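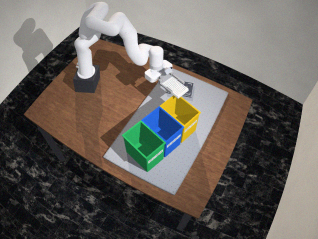 Birsen Yazıcı wondered whether the gripper was losing force or the part was slipping, and asked for the log before anyone guessed. I have added it to the question.

Question
Gripper drops tray during transfer to sort bins (simulation)

Cell is built in Reler. One arm, three bins: green, blue, yellow. The tray has a dense grid of cells on its upper face. Pick is fine. On the way to the bins the tray tilts in the fingers, and on 3 runs out of 40 it falls. No collision is reported. The log shows grip force at setpoint until step 77 of the transfer, then zero contact on one finger. Raising the force made it worse. I don't want to move this to the real cell until I understand it.

2 Answers

Answer 1 (accepted)
Check the collision mesh of the tray. If you imported it with every cell as real geometry, the solver gets a lot of tiny contacts at the fingers and they flicker from step to step. More force means more jitter. Replace it with a plain box for collision and keep the detailed mesh for display only. Then halve the physics time step and run the same 40 again. Also look at where the fingers close. If that is off the center of mass, the tray will rotate whatever the friction value.

Comment: Box mesh fixed the drops. Still a slight tilt, grasp point was off. Thanks.

Answer 2
Had this with Palex. Turned friction way up and it went away. Don't remember the value.

Comment: That hides it. The real fingers won't have that friction and you will drop parts.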